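Chapter 7

Buying a Bin-Picking Cell: Reading the Offer

A company that sells a bin-picking cell is selling several things at once. The buyer receives an arm, a gripper, one or more cameras, a controller, a body of software and a promise of help when the work goes badly. These parts may come from a single maker or from four or five, and the name on the quotation is often that of the firm which brought them together. The first task for any buyer is to establish who stands behind each part, and for how long.

This chapter follows one such purchase from first enquiry to acceptance. The product is the Rivia picking kit, offered by Steiner to small and medium workshops. The buyer is the tool-return department at Clastcombe, which receives mixed hand tools and small household goods and must separate them before cleaning and resale. Students who have read Chapter 6 will recognise the department's difficulty: the goods arrive together, few of them are alike, and the next delivery will differ from the last.

7.1 What the kit is meant to do

The Rivia kit is sold for the task known as mixed picking. Items lie in an open bin in no set order. The arm must choose one, take hold of it, lift it clear and place it elsewhere without disturbing the rest more than it needs to. The seller's brochure gives a rate of 203 picks an hour. A rate of this kind has little meaning until the reader knows what was in the bin, how full the bin was, and whether failed attempts were counted. Clastcombe put all of these questions in writing before agreeing to a trial, and the replies were later attached to the contract.

The department also asked that the trial be run with goods of its own choosing. A seller's usual test pieces are clean, rigid and of even size. Returned goods are seldom so helpful. A screwdriver offers a thick grip and a thin shaft, and a gripper may close well on one and poorly on the other. A utility knife lying flat on the floor of a bin leaves little room for a finger to pass beneath it. Smooth plastic containers may slide when touched, and translucent items are a known source of error for many depth cameras. 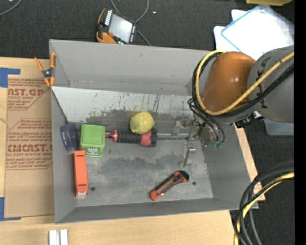

Text and trial notes: Reto Ortner
Technical review: Muchen Yan

The grey bin used for the trial has walls that flare outward towards the rim, and its floor is stained and its sloping panel scratched and scuffed. Such wear should be welcomed in a test. Software that has been tuned on a spotless surface may treat a dark stain as an object, or lose the edge of a real one against it. The mixture of goods also deserves attention. A round, crinkled yellow item rests against the screwdriver-like tool and lies partly over it, so that a system which attempts the tool first may have to move both.

7.2 The trial

Clastcombe allowed 60 attempts for each mixture of goods and used three mixtures in all. The terms were agreed with Steiner beforehand. An attempt was counted as a success only if a single item was lifted and set down in the receiving tray. An item dropped on the way was a failure, even when it fell back into the bin unharmed. Where the arm stopped and asked for help, the time spent waiting for a member of staff was included in the total.

The last of these terms caused some discussion. The seller held that waiting time belonged to the customer's working practice and had no place in a measure of the machine. The buyer replied that the department would be paying for a finished result, and that a cell which stops often will occupy a person whatever its speed between stops. The term was kept. Readers should note that both positions are reasonable, and that the matter was settled easily only because it was raised before any results were known.

7.3 Service and support

The Rivia kit is offered with two levels of support. The basic level covers replacement of worn gripper parts and access to software updates. The higher level, sold under the name Nova, adds remote help and a visit within 4 working days. Clastcombe chose the higher level for the first year and reserved the right to step down afterwards.

Three points in the support agreement were changed at the buyer's request. Gripper fingers and hinges were listed as separate spare parts, each with its own price. The seller undertook to give notice of any update that might alter picking behaviour. Finally, recordings made during remote help were to remain the property of the department and could not be used for other purposes without consent.

The next section examines the quotation itself, beginning with the items which were left out of the first version.

Last updated: July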